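The sweeping arm, or how I lost most of April

I promised an update on the two-armed sweeper back when the first parcel arrived, and then went quiet, for which I'm sorry. Several of you have written to ask whether I gave up (a fair guess, given what happened to the greenhouse door opener) and I'm glad to say I haven't. It's just that every evening I sat down to write about it, there was something to tighten first.

For anyone new, the idea is simple enough to say out loud. One arm holds the dustpan by its long pole, the other pushes the rubbish into it, and then the pan gets tipped into a bin. I do this myself in ten seconds while thinking about supper. Getting two arms to do it has taken me the better part of the spring, and I've enjoyed nearly all of it.

Ustyna Yatsenko, who some of you will remember from the Clorkness workshop evenings, has been coming round to help with the software side. She wrote the bit that keeps the arms from arguing with each other, which she calls Istix, and I wrote the bit that logs what they were up to when they argued anyway. We called the whole machine Horobets, which is Ukrainian for sparrow, after the way the first version pecked at the floor.

The pan turned out to be the hard part, which surprised us both. I'd assumed the arm doing the pushing would give us grief, and so I'd spent weeks on it, when all along the trouble was at the end of that long pole. A small wobble at the top becomes a great big swing at the bottom, and a dustpan with its lip a finger's width off the floor is no use to anyone – the paper simply slides underneath.

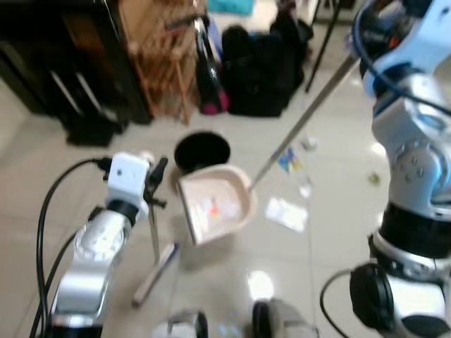

So we slowed everything down. I had been rather proud of how briskly the thing moved, and I sulked for an evening about it, but Ustyna was right and I told her so (by text, the next morning, once I'd had my coffee). At the slower speed the pole has time to settle before anything gets pushed towards it, and we put in a short pause before the tip as well. It looks a bit thoughtful now, like somebody's uncle deciding where to put his hat.

The other thing that helped was being less fussy about our litter. I had been testing with neat squares of card, all cut to the same size, because they were easy to find again afterwards. Real rubbish is nothing like that! Sweet wrappers are the worst, as they skate about and then stick, and a flat sheet of paper will hug a glossy tile as if it had been glued there. Now I tip out whatever is in the kitchen drawer and we go from there. The results got much worse for a while, and then slowly better, and I trust them a good deal more.

I should say a word about the joint covers, as I was asked last time. They came from Stonix, and I've no complaints beyond the bolts, which want checking more often than I'd like. I do mine before every long session, with a cup of tea, and it has become quite a pleasant little habit. Cables need the same sort of care. I leave a generous loop wherever something bends, having once pulled a plug clean out of its socket halfway through a run and spent the rest of the evening blaming the code.

We've logged 112 runs since the slowing down, and I keep the notes in an old exercise book with a column for grumbles. The grumbles are mostly about light. Our tiles shine dreadfully when the sun comes round, and a bright patch on the floor can look very much like a bit of paper to a camera. Drawing the curtain helps, and so does waiting until after 7 in the evening, though that rather eats into dinner.

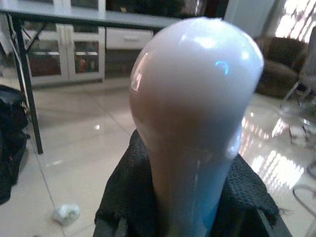
Could you do the same thing with one arm and a fixed dustpan?

You could, and for a small room I'd probably start there. A pan that stays put is far easier to aim for, and you'd save yourself the whole business of the wobbling pole. You would have to empty it by hand, of course, and the arm would need enough reach to bring everything to one spot.

Next on my list is the tipping. At the moment a good tip depends on the bin being just where we left it, and I'd like the arms to look for it first. Ustyna thinks that's a weekend's work and I think it's a month's, so we have a cake riding on it. I'll also put the wiring notes up once I've redrawn them, as the present ones have jam on them and two of the labels are wrong.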